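Casual Administration and Records Officer – Flollitz Community Legal Centre

Part-time, fixed term, with the possibility of extension

About the Centre

Flollitz Community Legal Centre provides free legal information and advice to people who live, work or study in the Flollitz and Ganitz areas. Most of our work concerns tenancy, fines, employment and family law. The Centre is an incorporated association and receives its funding through a mix of recurrent grants and donations.

Clients come to us by telephone, by referral and through the front desk. Many are under pressure when they first make contact, and the way they are received matters as much to us as the advice they are later given. The administration team looks after reception, appointments, file management and the upkeep of our printed fact sheets, which are available in five languages.

The position

The Centre is seeking an Administration and Records Officer to join the team from March. The position is offered for 38 hours per fortnight and reports to the Office Manager, Ustyna Dmytriv. Hours are worked between 9 am and 5 pm, and the pattern of attendance will be agreed with the successful applicant before commencement.

The officer will divide their time between the front desk and the records room. Closed client files are held on site for the required period and then securely destroyed. A large part of the first few months will be spent bringing the closed files register up to date, as the Centre is moving from a card index to the Lorden records system. Training in Lorden will be given during the first fortnight and no earlier experience with it is expected.

The records room adjoins the small workroom used for mail-outs and stationery. Clear desktop organisers are used for forms and stationery, and work surfaces are to be left tidy at the close of each day.

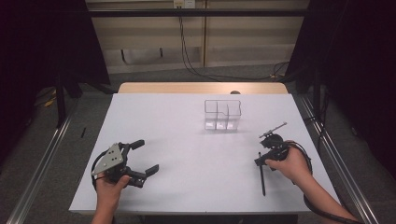

Duties

The officer will:

Greet clients and visitors, answer the telephone and take messages accurately.

Book appointments and arrange interpreters where these are needed.

Open, label and close client files in line with the Centre's procedures.

Check closed files against the register and report any gaps to the Office Manager.

Prepare outgoing mail and keep stocks of forms and fact sheets at the required level.

Assist with room bookings for the evening advice clinic, which begins at 5.30 pm.

Carry out other duties suited to the level of the position, as directed.

Selection criteria

Essential

Experience in an office, library, clinic or similar workplace where records are kept.

A clear and courteous manner on the telephone and in person.

Sound written English and careful attention to detail.

The ability to keep client information confidential at all times.

Confidence with email, word processing and simple spreadsheets.

Desirable

A second language spoken in the local community.

A certificate in business administration or records management, completed or in progress.

Some knowledge of the community legal sector – paid or unpaid work will both be considered.
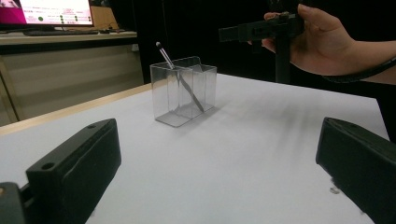 Clear plastic box on a white tabletop.

Pay and conditions

The position is paid at Level 2 of the Centre's salary scale, plus superannuation. Salary packaging is available. The officer will be entitled to annual and personal leave on a pro rata basis, and to two additional days of paid leave when the office closes at the end of the year. A probation period of 17 weeks applies.

The office is on the ground floor of the Kao Building and has step-free access from the street. There is no staff parking on site, but secure bicycle storage is provided and the Ganitz bus stops outside the main entrance.

The successful applicant will be asked to consent to a police check. A criminal record will not in itself prevent a person from being appointed. Each case is considered on its merits and in confidence.

How to apply

Applications should include a current résumé, the names of two referees and a statement of no more than two pages that addresses the essential criteria. Applications that do not address the criteria will not be considered.

Applications may be sent by email, posted or left at the front desk in an envelope marked "Records Officer". They must be received by 5 pm on the closing date shown on the Centre's vacancies page. Late applications will be accepted only by prior arrangement with the Office Manager.

Interviews will be held in person or by video. The panel will consist of Ustyna Dmytriv, Principal Solicitor Hemant Bansal and Szu-yu Huang of the intake team. Applicants who require an adjustment at any stage – including documents in large print or an Auslan interpreter – are asked to contact Chun-yin Yen at reception.

The Centre is an equal opportunity employer. Aboriginal and Torres Strait Islander people, people with disability and people from culturally diverse backgrounds are strongly encouraged to apply.

Enquiries about the duties of the position should be directed to the Office Manager between 10 am and 4 pm.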